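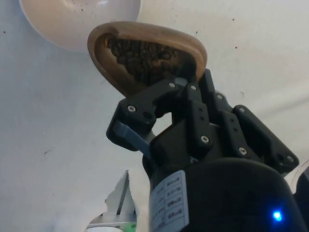 Visit to the Odaswood open shop, 17 April 2023

Odaswood opens its jig and template shop to outside woodworkers twice a year, in April and October. I went mainly to see how the router base blanks are cut, as I had two questions on hole spacing that the catalog does not answer.

The blanks start as phenolic sheet, stacked flat in a side room to limit bow. Stavros Stojanović runs the panel saw. He cuts oversize by 4 mm per side and leaves the final dimension to the CNC, which holds six blanks at a time on a vacuum bed. Center bores are done first, then the counterbored screw holes, then the perimeter. Doing the perimeter last keeps the blank from shifting during the bore pass.

Bujar Radonjić handles inspection. Each base goes on a pin fixture made by Vurkinov — two fixed pins, one sliding — and the bore is checked against a plug gauge. He rejects anything that rocks on the granite plate. The batch on his bench was 363 bases, with rejects kept in a separate crate and recut as small circle-jig arms.

My first question was whether the larger plate will take the older three-screw pattern. It will, but only with the holes rotated 6 degrees to clear the knob bosses. The second was about edge guide rods. The shop stocks both 8 mm and 10 mm, and the clamp block is reamed for one or the other. A sleeve is not offered.

Dust collection was the weak point of the tour. The hood on the second router table is a prototype and left a line of chips along the fence. Haris Đorđević said a revised port with a wider throat is in test, with no release date.

Offcuts and blemished plates were for sale near the door. I bought two plates with scratched faces and a bag of 200 countersunk screws. Parking is behind the building, and the entrance for visitors is the loading dock — ear protection is supplied, safety glasses are not.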